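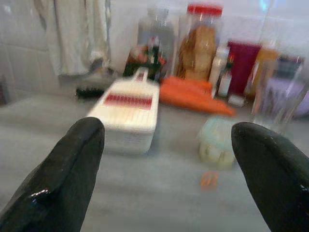

OWNER'S GUIDES / SNACK DRYERS

Section 3: Setting Up Your Larkier 552 and Making a First Batch

Revised 17 Jan 2021

Welcome back! If you have come straight here from Section 2, you should now have everything out of the box and washed, and you are probably itching to dry something. We were exactly the same with our first one. This section takes you from a clean dryer to a jar of apple chips, and then on to fruit leather, which is the thing most people write to us about (and the thing most people get wrong the first time, us included).

Set aside a good part of a day for it. The work itself is short, but the drying is long, and it is much nicer if you're going to be home anyway with a book or a pile of laundry.

3.1 Choosing a spot

1. Pick a level surface that can stay put for a whole day. The dryer weighs very little when empty and it does like to creep if it's standing on something slick. The four rubber feet should all be touching.

2. Leave a hand's width of open space behind it and on the left side, where the air intake is. The right side can sit closer to a wall if you're short on room.

3. Check that the cord reaches the outlet without stretching. It is 42 inches long, which we know is a bit stingy, and we've heard from plenty of you on that subject.

4. Plug straight into the wall. The dryer draws 300 watts at full heat, so it won't trouble an ordinary household outlet, but please don't run it from a power strip that's already feeding a toaster oven or a kettle.

CAUTION: Keep the dryer away from the sink and never rinse the base. Trays, lid and drip sheet can be washed. The base holds the heater and fan and may only be wiped, unplugged, with a damp cloth.

Note: The fan makes a steady low hum. Most people stop hearing it after ten minutes, but if your bedroom shares a wall with the kitchen, start your batches in the morning!

3.2 Fitting the trays

1. Lay the solid drip sheet on the base first, with the raised lip facing up.

2. Stack the first tray so the small notch on its rim lines up with the notch on the base. You'll feel it drop a little when it's seated.

3. Turn each tray after that a half turn from the one under it. This staggers the gaps and lets the warm air wander through the whole stack.

4. Press the tray clip onto each pair of rims until it snaps. If you ever lose one (they are small, and they love to go out with the peelings), ask for part 295.

5. Put the lid on last, vent open all the way.

You don't have to use all the trays. Two is the fewest we'd recommend, as a single tray sits too near the heater and the edges of your fruit will brown before the middle is ready.

3.3 The warm-up run

Before any food goes in, run the dryer empty for an hour on High with the lid on. A new heater gives off a faint smell, something like a hair dryer that's been in a drawer for years, and it's better out in the room than in your apples. Open a window if you have one handy. When the hour is up, switch off, let the whole stack cool, and wipe the inside of the trays one more time.

If the smell is still strong after a second hour, stop there and get in touch with us before going on.

3.4 First batch: apple chips

We always suggest apples first. They're cheap, they're forgiving, and you can tell by the feel when they're done.

You will need four firm apples, a bowl of cold water with the juice of one lemon in it, a sharp knife or a slicer, and a clean dish towel. Cinnamon if you like it. Tamara Didenko, who tests our recipes, adds the cinnamon after drying and says it tastes brighter that way. Mirko Negri puts his on before and will not be moved. Try both and pick your side.

1. Wash and core the apples. Leave the peel on; it holds the slice together and turns pleasantly chewy.

2. Slice them as evenly as you can, no thicker than two stacked quarters. Evenness matters a lot more than thinness here. A tray of slightly thick slices will all finish together, but a tray of mixed ones will keep you fussing until bedtime.

3. Drop the slices into the lemon water as you go and leave them for five minutes.

4. Lift them out and pat them well with the towel. Every drop you take off now is a drop the dryer doesn't have to deal with.

5. Lay them on the trays in a single layer. They may touch, but they shouldn't overlap. They'll shrink and give themselves more room soon enough.

6. Set the dial to Medium, close the vent halfway, and switch on.

7. After three hours, swap the top and bottom trays. Flip any slices that seem to be sticking.

8. Start checking at six hours. Take one slice out, let it cool for a minute on the counter, and then bend it. A chip snaps. A chewy ring folds and springs back. If it feels cool and damp in the center, it needs more time.
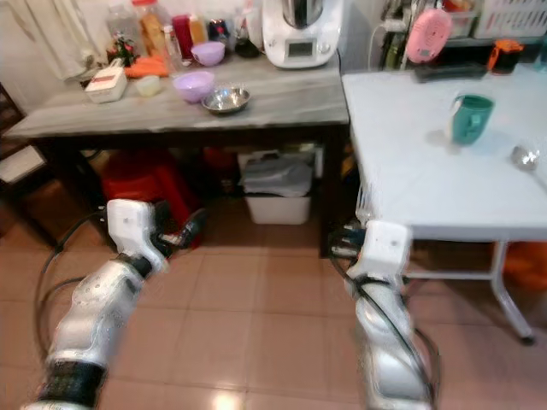 That minute of cooling is worth being patient about. Warm fruit always feels softer than it is, and a great many perfectly good batches have been dried into little wooden coasters by someone testing them straight off the tray. When you're happy, switch off, take the lid away, and let everything cool completely before it goes anywhere near a jar.

Note: Drying time changes with the weather, the apple, and your slicing. On a muggy day, add an hour or two and don't worry about it.

3.5 Conditioning and storing

Even a careful batch has a few slices that hold on to more moisture than the others, and the way to even them out is to let them sit together.

1. Fill a clean glass jar two-thirds full and put the lid on.

2. Shake it once a day for a week.

3. Look at the glass each time. If you see any fogging or beads of water on the inside, tip everything back onto the trays and dry for another hour on Medium.

4. Once a week has gone by with clear glass, move the jar to a dark cupboard and write the date on it.

CAUTION: Throw out the whole jar if you see or smell mold. Please don't pick out the bad pieces and keep the rest.

3.6 Moving on to fruit leather

Fruit leather needs the flexible Ondetum sheets, which come in the flat sleeve at the bottom of the box. (Have another look in there. People recycle that sleeve all the time.) One sheet fits inside one tray, shiny side up.

1. Cook down or blend your fruit until it's smooth and about as thick as applesauce. If it runs off the spoon like juice, simmer it a while longer.

2. Wipe the sheet with the tiniest bit of plain oil on a paper towel.

3. Pour the puree in the middle and tilt the tray to spread it. Make it slightly thicker at the edges than in the center, as the edges dry first.

4. Carry the tray level! Ardalan Parsa, who looks after our returns desk, once had a whole tray of plum end up inside the base, and a base with plum in it is not covered by the warranty.

5. Dry on Medium with the vent fully open. Begin checking at five hours by touching the center. It should be tacky but leave no dent.

6. Peel it off while it is still slightly warm, roll it in baking parchment, and cut the roll with kitchen scissors.

Berries with lots of seeds make a crumbly leather on their own. Stir in an equal amount of cooked apple and they'll behave nicely.

3.7 If something isn't right

Slices stuck to the tray: Put the tray in the freezer for ten minutes, then flex it gently from underneath.

One side of the stack is slower: Check that the intake on the left is clear and that each tray has its half turn.

Leather cracks when rolled: It has gone a little too far. Lay a barely damp towel over it for half an hour, roll it again, and eat it within a few days.

The dryer shuts off by itself: The safety cutout has tripped. Unplug, wait until the base is cool to the touch, clear the intake, and start again. If it trips twice in one batch, stop using it and contact us.

Crackers and other doughs are covered in Section 4, along with the Durum cracker mix that comes with the larger set. Meat is covered in Section 6 and needs its own precautions, so please read that section from the beginning before you try any.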